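Chapter 5
Where Flavor Starts

When I was a kid I hated my aunt's tomato soup, and I went on hating it right up until the winter I had a cold that lasted most of January. I couldn't smell a thing. She put a bowl in front of me, I ate all of it, and I asked for more. A week later my nose cleared up, she made the same soup, and I couldn't get past the second spoonful.

I've told that story to every class I've ever taught, because it gets us to the main idea of this chapter faster than any diagram. What we call taste is mostly going on somewhere other than the tongue. Your tongue handles sweet, sour, salty, bitter and savory, and it's pretty good at those. Everything else – the thing that makes a strawberry a strawberry and an orange an orange – comes up through the back of your throat and into your nose while you chew.

Try it before you read on. Get a couple of jelly beans in different flavors, close your eyes, pinch your nose shut and put one in your mouth. Chew for a bit. You'll get sweet, maybe a little sour, and that's all. Now let go of your nose. (I still grin every time, and I must have done this 200 times by now!)
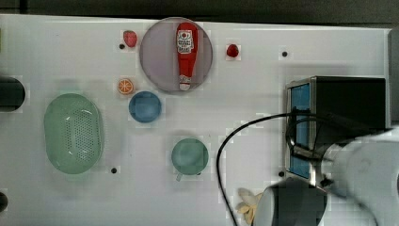
The word for smelling from the inside is retronasal, and you'll want to get comfortable with it, as it comes up again in the chapters on cooking and on aging. Smelling from the outside, by sniffing, is called orthonasal. Same nose, same patch of sensing cells, but your brain treats the two quite differently. Think of a strong cheese. Sniff it and you might want to leave the room, then you take a bite and it's lovely.

My old teaching partner, Thảo Lâm, used to run a version of the jelly bean test with 28 students at a time in the basement lab at Skilcombe, and she had them write down their guesses before and after letting go. I've borrowed her worksheet for the end of this chapter. Please write your guesses in pen. People have a sneaky way of remembering that they knew it was cherry all along.

We'll start with the tongue, and with a map of it that you may have seen in school, the one with sweet at the tip and bitter at the back. I believed that map until I was in college, and I was a little embarrassed when I finally put salt on the tip of my tongue and tasted salt. Section 5.1 looks at where the map came from and what your taste buds are really up to. Bring a glass of water and a lemon wedge, and keep a few of those jelly beans for Section 5.2.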